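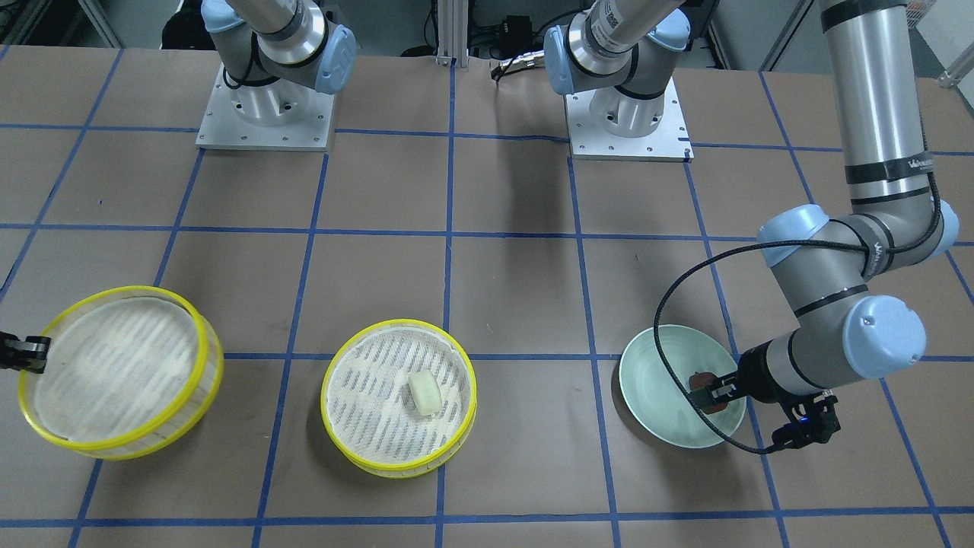 Workshop > Notebooks > Brøndum bench > February

February, entry started 4:10 in the afternoon

Sorting containers, continued. Lok-yiu wants to move all the small stuff on the paper table out of bowls and into the yellow-rimmed sieves. I said I'd give it a fair try before I complained. This is the fair try, with the complaining mixed in.

Her case, as I understand it: they're light, they stack, grit falls through the mesh, and the bright rim is easy to find when the table is busy. I agree with the last one. The rim is easy to find. I also agree that they stack, though Chak-lun left a stack of them on the windowsill and it went over when the door shut, so let's not get carried away.

The grit argument I don't buy. Where does the grit go? Onto the kraft paper, under the sieve, and then you pick up the sieve and there's a ring of crumbs on a square you just brushed off. With a bowl the dirt stays in the bowl and you tip it in the trash. I poured a spoonful of eraser crumbs and sanding dust into a sieve to see. The dust went through. The crumbs sat on the mesh and wouldn't brush off, they caught in the weave and I had to turn it over and tap it. Cleaning the green bowl took one wipe.

Knut says I used the wrong kind of dirt. Fine, Knut can bring his own.

Light is also not a plain advantage. I put a small block in one and dragged it across two tape lines the way people do when they're in a hurry, with one finger on the rim. It caught on the second line and the block slid over to the side. Same thing with the bowl and the bowl just rode over the tape. I did this 10 times with each and got tired of it before I learned anything else. The sieve caught 7 times, the bowl 2. Somebody will say that the tape is lifting at the ends, and yes, it is, and it will be lifting next month too.

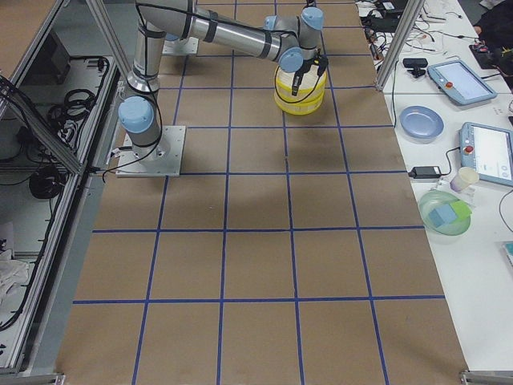
Stacking, then. I'm told the reason for buying the sieves at all was drawer space. The Skallthorpe price list has them cheaper by the box, and Vangelis had already filled in the order form before anyone asked what we'd put in them. I tried them in the drawer under the Wiltville cabinet. A stack goes in if you push down on it and the drawer closes if you lean on it. I don't call that fitting. The bowls don't fit there either, but we never claimed they did.

What I'd want to know before ordering more:
- does the mesh sag if parts are left in over a weekend
- can you label them (marker on the rim wiped off with a thumb, tape label stayed)
- do they come apart 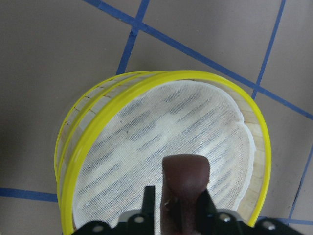

On the last point I'm the most doubtful. Enikő thinks the construction is sound and that I'm being hard on a cheap item. Maybe. But look at the side wall between the yellow rims: pale wood in segments, with thin dark seams at regular intervals, and every one of those is a place I'd expect trouble if we go on grabbing these by the edge all day. I flexed one by hand and heard a creak. I couldn't find a crack afterward, so a creak is all I can write down. The white edge of the mesh doesn't run in a clean curve either, it wanders a little, and I'd like to know how it's held.

The sales sheet says good for 1000 uses. It doesn't say what a use is.

Chak-lun asked if I'd be this rude about the Altico trays. I was, see the earlier pages.

Where I've landed for now: bowls stay for anything small or dark or that leaves bits behind. Sieves are OK for clean single items that you want to spot from the other end of the table. I'm not signing the bigger order. Lok-yiu can overrule me but she has to do the drawer test herself, with the full stack, without leaning.

To do
Re-press the tape ends.
Weekend sag test, two sieves, one loaded and one bare. Write the start time on the paper this time.
Ask Vangelis if the order form has gone out.

5:35, he says it went out this morning.

4 comments | 0 shares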